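Workshop notebook, July

Hevent page kit, second round of layouts

Opened at half past nine with the 12 x 12 masters. The column grid from the first round was too tight once the journaling lines went in, so I widened the left column by 3 mm and let the photo block lose the difference. Checked it on a test print and the handwriting fits now, even mine.

Oanh Vi sent back her notes on the pocket cards. She wants the date circles smaller and the grey softer. Did the circles. Left the grey alone until we have seen it on the matte stock, as it came out lighter on that last time.

Paper: the Medrano cream takes ink well but curls after an hour on the bench. The Pratetti white stays flat and costs more. Ran the same sheet on both and pinned them side by side over the sink. I prefer the cream. Oanh prefers the white. We will cut one set of each and decide after a week.

Grinadis labels. The round ones peel cleanly from the backing. The long strip ones tear at the narrow end if pulled quickly, and the cut line needs a bit more pressure there. Changed the blade setting and it got through the label but also scored the backing sheet. Went back one step. Still not happy with it. Try a new blade before touching the settings again.

File sorting took most of the afternoon. There were 748 separate PNGs in the stamps and brushes folder, a lot of them old versions of the same leaf. Moved the duplicates to the archive drive and renamed what was left by theme, then colour. The preview sheets need redoing to match. Roughly 80 of the stamps have no preview at all.

Still to do:
- retype the instructions for the album insert, the second paragraph is muddled
- ask Oanh for the alphabet in lower case
- order more corner punches, the small size
- export the title cards again with the bleed on
- new blade

Stopped at ten to six. Test prints are in the flat drawer, cream on top.
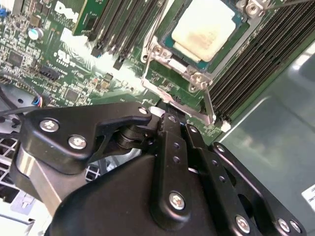 Dell server board, processor in its socket, old thermal paste still on top.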